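Pollbridge Household Machines Group
Minutes of the monthly meeting, Wednesday, 7.30 pm, Trinen Hall, small room
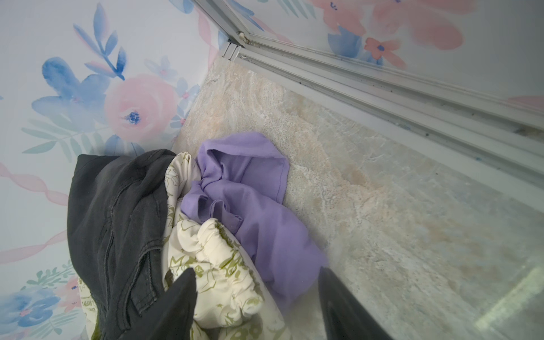

Present: 17 members. Apologies were received from two more. The chair opened the meeting and asked that phones be switched off.

1. Minutes of the last meeting
Agreed, with one correction. Under item 4, "dishwasher" should read "dryer". The secretary will change the copy on the website.

2. Matters arising
The hall has confirmed our booking until the end of spring. The extension lead is still missing. Members who may have taken it home by mistake are asked to look.

The letter to Barkstead asking for a visit to their packing floor has been answered. They can take a party of up to 30 in January, on a weekday morning. Closed shoes must be worn and there is no lift to the viewing gallery. Names to the secretary.

3. Main discussion: can a machine do the washing yet?
The chair reminded members that the question was about the whole job, from clothes on the floor to clothes in the drawer. The washing machine has done the middle part for a long time and was not under discussion.

Picking up. Most of the talk was on this. A member who used to repair sewing machines said that a heap of clothes is harder for a gripper than a box or a bottle, as the shape changes each time it is touched. Denim lying against a thin cotton top was given as a typical difficulty: a grip firm enough to lift the jeans may bring the top up as well, and a light one may slide off the jeans. Two fingers can pinch a fold or a hem if one is sticking up. They do less well with cloth lying flat on a hard floor.

Corners. It was pointed out that people drop clothes at the edges of rooms, up against walls and beside sliding doors, and that this leaves little space for an arm to come in from the side. One member asked about damage to wallpaper. Another thought door tracks were the bigger worry, both for catching a sleeve and for the dirt that gathers in them. No firm view was reached.

Sorting. Members were more hopeful here. Telling dark from light was thought to be within reach of an ordinary camera. Reading a care label was not, unless the machine could first find it and hold it flat. Prints on a pale ground caused some argument. Half the room would wash them with whites and the other half would not, and it was agreed that a machine could hardly be blamed for either choice.

Pockets. Raised from the floor. A machine that loads jeans without checking the pockets will sooner or later wash a tissue. Carried over to the next meeting.

Folding. Brief discussion only. Members who had watched films of folding machines said they often began with the shirt already laid out on a table. The group has asked before that any film shown at meetings should start from the heap, and this was repeated.

Shop floor. A member who works in a hotel laundry said that flat sheets and towels are a different matter, being all alike and arriving in a steady stream. Her workplace still has people at the start of the line to separate the wet load. She did not expect that to change soon.

Show of hands on the question "Would you leave a machine to pick up the washing in your own home while you were out?" For: 2. Against: 13. Two members did not vote.

4. Heydari arm
The second-hand arm offered by Heydari is priced at 1,050 pounds, without a gripper. Members felt this was too much while we have nowhere to keep it. The secretary will ask whether it can be hired by the day. To come back once a reply is received.

5. Library shelf
Three books are overdue. The box of manuals has been moved to the cupboard under the stairs; the key is on the hook by the kitchen hatch.

6. Any other business
A member asked whether the group might look at bed-making. Added to the list after dusting and before bins.

The tea fund is low. Please put something in the tin.

7. Next meeting
Same room and time. Topic: emptying pockets, followed by loading the drum. Members are asked to bring one item of clothing they find awkward to pick up.

The meeting closed at 9.15 pm.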